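Ticket: demo cell stops between picks, Kakthorpe open day
Opened by: Rajeshwari Kotian
Status: waiting on Ashwin

Hi Ashwin, me again! We have 300 visitors coming through Kakthorpe for the open day and the Iter cell has picked up a bad habit. It grabs a sealant tube fine, lifts it, then just sits there until I clear the fault and hit resume. Twice in the last 20 cycles, same message both times (grip width out of range).

What I've tried so far: restarted the controller, reloaded the demo program, wiped the finger pads. I also put the speed back to what we ran at Gevstead in September, when it behaved all day – no change.
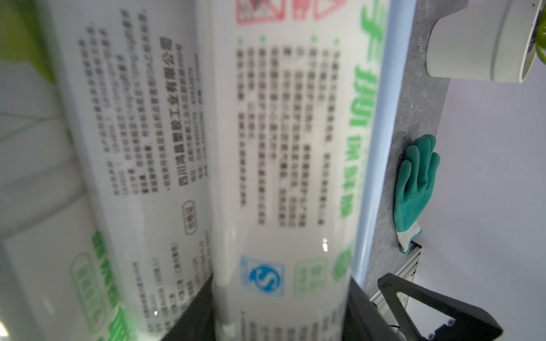 Can we just widen the grip tolerance and carry on?
Go up by 2 mm on the tube recipe only, and leave the other recipes where they are.

OK, did that, and I've had a clean run over lunch with the Seppälä people watching (they asked for the tube demo three times, so it got a workout). One thing still bugs me – the cycle counter went past 2,000 and the screen now wants a finger calibration. I've snoozed it for the moment. Could you call me before the afternoon group comes in and tell me if I can leave it till tonight? I'm at the cell, and the log export is attached.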